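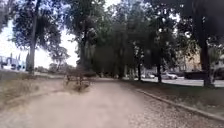
## 4. Operating Rules for Shared Paths

**Figure 2.** Unpaved park path with a gravel strip and a low concrete curb along its right side. A paved road with parked vehicles runs behind the trees.

The rules in this section apply to a ground robot moving on a path that is also open to the public. We wrote them for the Uvix platform, but nothing in them depends on its hardware. Earlier drafts were kept as a checklist from the Brodden trials. Sharon Tanui rewrote them as numbered rules so that each one could be tested and logged separately.

### 4.1 Choice of route

A route is approved only after an operator has walked it in both directions. The operator marks every place where the surface changes and every place where the robot could leave the path without meeting a barrier. In Figure 2 a curb separates the gravel from the grass on one side, while the dry grass on the other side has no such edge. The two sides are therefore given different margins in the route file.

A low curb is not treated as a safety barrier. It may stop a small wheel, but it can also tip a robot that meets it at an angle. Where a road lies beyond the curb, the planner must keep the robot on the path side by means of its own boundary, set before the run and checked by a second person. The boundary may not be edited during a run.

Loose gravel is allowed as a fallback surface only. If the robot enters gravel it must slow down and report the change to the operator. Dry leaves are logged as a surface condition in the same way, as they can hide the line between gravel and soil.

### 4.2 People on the path

Pedestrians and cyclists have priority in every case. The robot does not ask them to move, by sound or by light, and it does not pass a person from behind unless the operator has confirmed that there is room. When the room is in doubt the robot stops and waits.

The rule for detection range was the hardest to settle. A person in dark clothing who is near tree shade can be much harder to pick out than the same person in open light, and a cyclist against a bright sky can lose most of their outline.

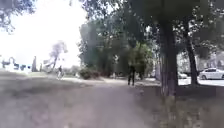

For this reason we do not accept a single range figure measured in even light. Each perception system must be tested in three conditions: open light, full shade, and the change from one to the other. The shortest of the three ranges sets the speed limit for the whole route. Nisbet, the second system we worked with, first used a separate limit for each condition – this was dropped when operators found it hard to predict what the robot would do at a shade line.

A detected person is tracked as a person until they have left the area. If the track is lost, the robot must act as though the person is still near the last known position. The hold lasts 10 seconds and may be made longer, but not shorter, by the operator.

### 4.3 Camera images and motion blur

Images from a moving robot are often soft, and bright sky can wash out the background. A blurred image is still a valid record and must be kept with the rest. Operators may flag it, but they may not remove it from the log. In our review, 81 of 2077 logged images were flagged as too blurred or too bright for labeling. They were left out of the detector training set and kept in the safety record.

Faces are masked before any image leaves the project. The rule covers distant figures as well, even when no features can be made out, so that the person doing the masking does not have to judge each case.

### 4.4 Supervision and stop

One operator walks with the robot and carries a stop control. The operator has no other task during the run – note-taking and talking with the public are handled by a second member of the team. Before each run the stop is tested once at rest and once in motion. If either test fails, the run is canceled and the fault is entered in Colis, the log tool used at both sites.

A run lasts no longer than 40 minutes. After that the two team members change roles or take a break, and the stop test is repeated before the robot moves again.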